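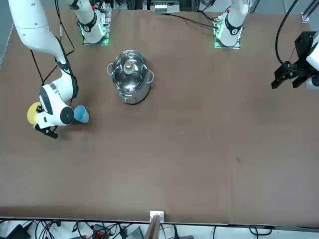
# Hanging a Window Sign on Chains

These steps cover a plug-in LED sign hung inside a window from two chains. They were written for the Itlow bar sign but apply to the Okura version, which has the same hanging holes.

## Before you start

- Check that the outlet is within reach. The Itlow cord is 6 feet long, with the switch partway down.
- Plug the sign in flat on a table and leave it on for 9 minutes. Look for dark sections.
- Find solid wood in the top of the window opening. Drywall alone will not do.

## Hanging

1. Mark two points on the wood, the same distance apart as the holes in the sign.
2. Drill a pilot hole at each mark, slightly narrower than the screw hook.
3. Turn the hooks in by hand until the threads are covered. Both openings should face the room.
4. Clip a chain to each side of the sign.

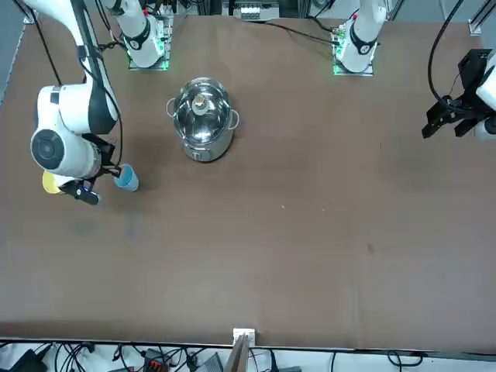 5. Lift the sign and set the same link count on both hooks. If it tilts, move one side up or down a link.
6. Run the cord down the side of the opening and fix it with clips - not staples.

## Height

For a street window, set the middle of the sign around 100 inches above the sidewalk. Chang-ho Wi hangs his lower, behind the bar stools, and adds a clear line at the bottom to stop it from swinging.

Switch off at the cord before cleaning. Wipe with a dry cloth.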